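Sorting the drawer: a kitchen outfitter on storage

The head of fit-out at Clunier has specified small commercial kitchens for most of a working life, mainly for community halls and aged-care homes. The firm's standard brief runs to 33 pages. Cutlery takes up one of them, and it is the page clients argue with.

"People ask for drawers," the fit-out head says. "A drawer is fine for a household. In a hall kitchen that serves 100 people at a sitting, it's a bottleneck. One person stands at it and the queue stops."

Clunier prefers open caddies on the counter, with a compartment for each type and handles up. The approach was first tried at the Ramasamy centre, where the kitchen had 430 mm of clear bench beside the servery and no room for a drawer bank. It has been used on most jobs since.

Labelling is treated as part of the specification. Words are set in the language the kitchen staff read, and a second language is added only on request. "Two languages on a small label means both are too small," the fit-out head says. "Pick one and make it large."

Colour is left to the client. Material is restricted to whatever will survive the dishwasher, and the firm rejects anything with a glued base.

Replacement is the other cost. The Stunen contract, which covers several sites, allows for 3000 pieces of cutlery a year. Teaspoons account for most of the losses – they go out with the food scraps. Clunier now asks for a strainer over the scraps bin.

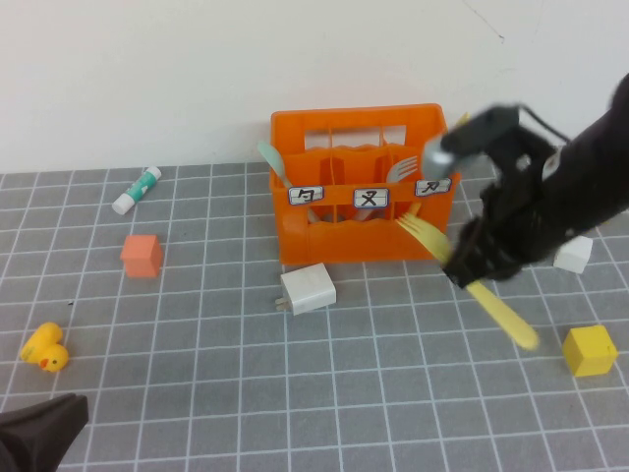
"Knives are the ones I'd keep furthest from the edge of the bench," the fit-out head says. "After that, leave the order alone. Once staff have learned it, any change slows them down for a month."

The revised brief goes to clients in January.

Related items
Bench heights for shared kitchens
Nanetti servery refit: project notes
Choosing a strainer for the scraps bin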